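Re: [playfood-swap] Tabletop bins, and what to keep the small bits in

Hello all, and thank you for the kind replies about the felt pattern, I've printed off every one of them and will get round to answering properly in July when things quieten down.
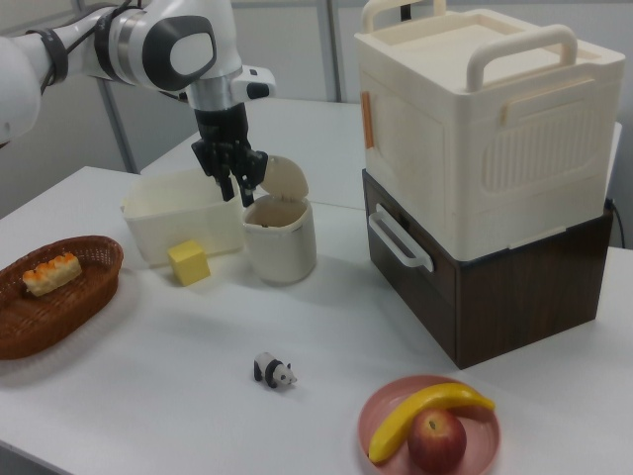
I wanted to come back to the question of bins, as it's one I have spent far more of my evenings on than I'd care to admit. The earlier message is quoted here so that those of you on the digest don't have to go hunting:

> We run a small play kitchen corner at our library and I am trying
> to make the clearing up part of the game. The children love putting
> things in a bin, but ours is a big swing-top thing from the staff
> room and half the play food has gone down it for good. Does anyone
> use a little one that sits on the table? And do you keep the food
> and the animals apart, or does it all go in together? We've got 57
> pieces at the last count and one shelf to keep them on, so I can't
> be too grand about it.
>
> Also, has anyone had a good experience with the Gendetier crates? I
> keep seeing them recommended and they look rather deep.

On the bin: yes, please do get a little one, you won't look back. The sort I like is the small white cylinder with a domed lid that flips right up and stays standing behind the opening. The lid staying up is the whole point for me. With a swing top the child has to push and let go at the same moment, and the smallest ones just can't manage it (nor can I, with a handful of wooden peas). If the lid stands open you can drop a thing in from above, have a look at it lying there, and fish it out again if it was somebody's lunch. Ours came from Zuvitz in a box of desk oddments and I paid very little for it. It's a plain off-white and wipes clean with a damp cloth.

I'd put a second open container right next to it, an ordinary rectangular white plastic one, the slightly see-through kind you might keep in a fridge. Then there is a choice to be made, bin or box, and the game gets a good deal more interesting! We have long arguments about whether a banana is rubbish. I've given up ruling on it.

As for keeping things apart, I've tried it every way there is over the years, and what I've settled on is this. Bread and pastries live in the oval wicker basket, as they'd look silly anywhere else. Fruit goes on a plate. I like a round pink one, and a yellow banana and a red apple sit on it very happily and look like something you'd want to be offered. Animals are allowed to stand about on the table wherever they please. I did once try to house the panda in a box with the others and there was such an outcry that he now has the freedom of the tabletop, on all fours, in everybody's way.

The odd pieces are harder. I mean the little yellow cubes and so on, which are butter one day and cheese the next and a brick the day after that. I keep mine loose by the white box and let the children decide. If you're buying foam ones, do go for the larger size. Erkusetti used to sell a bag of 800 tiny ones and I'm still finding them behind the radiator.

Now, the Gendetier crates. I had 2 and passed them both on. They're well made, but you are right that they're deep, and anything at the bottom may as well be in another country. For one shelf I'd much sooner have something you can carry. The best storage I know for a corner like yours is a cream plastic case with a pair of arched handles on the top and a little orange catch, stood on a dark brown wood-grain drawer cabinet with a nice curved white handle that small fingers can get hold of. Case for the things you want to move about, drawer for spares and mending. Measure your shelf first, mind, because the two together are quite a lump, and I had to saw 18 millimetres off a shelf bracket at home to get mine to go under. The Vukčević cabinets are a bit lower, if height is a worry, though I find the drawers stiff.

One last thing and then I'll stop. Do the clearing up with the table pulled away from the wall if you have the room for it, so that you can get round the back. I lost a very good croissant for most of a winter before I thought of that.

Do let us know how you get on, and if anybody has a spare felt lettuce I would be most grateful, ours has been chewed.

Warmest wishes to everyone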